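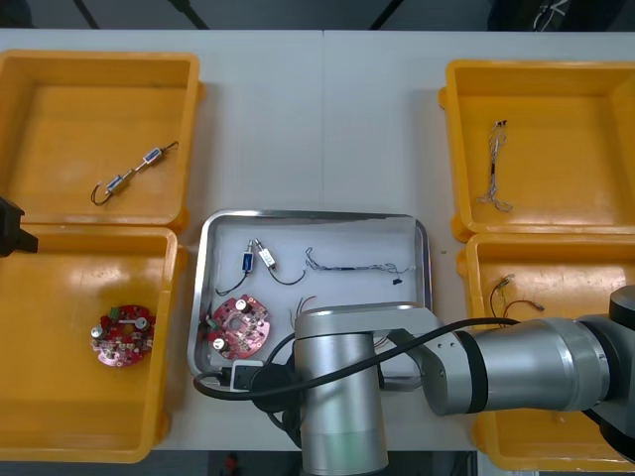 1/ Since last winter I repair old doorbells and door chimes in the evenings. A few people asked me how to begin, so I will write down what I know. It is not so much.

2/ My first one was a Valentini chime from my aunt's building in Duslow. It made one "ding" and never the "dong." I opened it and found 11 dead spiders and a plunger full of old grease.

3/ Please don't put oil on the plunger. I did this. It worked very well until December, then the dust made a paste with the oil and I had to clean everything again. Dry is better.

4/ Before you touch any wire, switch off the power and make a small drawing. My drawings are ugly but they saved me many times. The colors of the wires in old houses mean nothing.

5/ If the chime only hums, look first at the button outside. Mine was stuck in after somebody painted the door frame. I had the chime in pieces for two evenings before I checked it.

6/ Imelda Lacson asked where I find parts. Mostly the flea market in Drellberg, go early. The man near the gate sells mixed boxes and he doesn't let you look inside before you pay.

7/ The tone bars you can wash with warm water and a little soap. Hang them again on soft cord. With wire they sound like a spoon on a pot.

8/ Now I am looking for the cover of a Stelidik two-note chime, cream color, the model with the round corners. If you have one in a drawer, please write to me. I can pay the postage.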